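The One-Bowl Table

14 shares | 3 comments

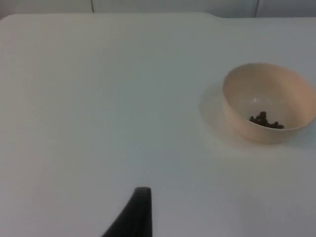
I have been trying to own a clear table for most of my adult life. I have read the books. I have bought the trays, and then the smaller trays that go on the trays. In March I finally gave up on systems and made a rule, and the rule is that the big pale table gets one bowl.

One bowl, beige, plain, off to the side. Everything else has to live somewhere else or leave the house.

Several of you wrote in after the last issue to ask how the rule was holding up, and two of you wrote in to ask whether I had any idea how smug the idea sounded. I do. I'd be smug too if I hadn't spent most of the first week carrying mail from room to room like a cat with a dead bird.

Some background for newer subscribers. The table used to be where things came to rest. Keys, the library books, the half of the shower curtain hooks we didn't need, a stack of Ukari catalogs I was keeping for a reason I no longer remember. We ate at one corner of it with our elbows in. When company came, I would sweep the lot into a laundry basket and put the basket in the bathtub, and when company asked to use the bathroom, I would stand in the hall and talk very fast.

So, the bowl. I considered several. There was a lovely blue one from Cindiletti, hand-thrown, with a glaze that the shop card compared to a winter lake, and I got as far as the register with it before I understood what I was doing. A bowl like that wants things placed around it. It wants a runner. By summer there would have been candlesticks. I put the lake back and went home and took the dullest bowl we owned out of the cupboard. No pattern, no lettering, a color somewhere between a peach and a Band-Aid. It has never once given me an idea, and I mean that as high praise.

It's deep, though, and the depth has turned into the main point of dispute in our house. A shallow bowl tells on you. Put in a fistful of receipts and there they are, looking up at you over breakfast. A deep bowl keeps quiet until it's full, and by then you've got archaeology. I emptied ours at the end of the first month and found 11 pens, a coupon for a car wash that has since become a bank, and a single Wunderlich hinge, which I bought to fix a cabinet and then blamed the store for not putting in the bag. I owe that store an apology. I'm working up to it.

The amended rule, then, is that the bowl gets emptied every night at 8. I set an alarm for it. The alarm goes off, I say "bowl" out loud to whoever is around, and I walk over and tip it out and deal with what's there. On a good night it takes less time than brushing my teeth. On a bad night I move everything to my coat pockets, and I would ask you not to mention that to the people I live with.

A few things I've learned about a bare table, for anybody thinking of trying one at home:

It shows every crumb. A pale, matte top is very forgiving of scratches and holds a grudge about toast. I now own a crumb brush. I've become a person who has opinions on crumb brushes.

It makes the rest of the room look worse. With the table cluttered, I'd never given the white wall behind it a thought. Now I eat my cereal looking straight at the seams between the panels and wondering about paint. This is how they get you.

It attracts guests' belongings. You'd think a clear surface would make people hesitate. They see it the way a pilot sees a runway. My sister had her purse, her sunglasses, her phone, and a bag of lemons on it before she'd said hello.

And the bowl itself will wander. It starts the day in the middle of the table, gets nudged over for somebody's homework, gets nudged again for lunch, and by evening it's clear out at the right-hand side. I've stopped bringing it back. It seems to like it over there, and I've got enough going on.

Reader mail was heavy on this one. One subscriber does the same thing with a baking dish and reports that it works fine except on lasagna days. Another keeps what she calls a penalty jar, where anyone who leaves something on the table pays 25 cents, and she has so far collected the full amount from herself. Somebody who used to work at Verkonska wanted me to know that their showroom tables were kept bare by a person whose entire job was keeping them bare. I found this very comforting and have forwarded it to everyone who ever came to my house before March.

Next issue I'll be taking on the drawer where the table's things went. It's the second one down, left of the stove, and it currently opens as far as the first knuckle. If you have a method for getting a spatula to lie down from the outside, please send it along. I've tried the ruler.

3 comments

Share this item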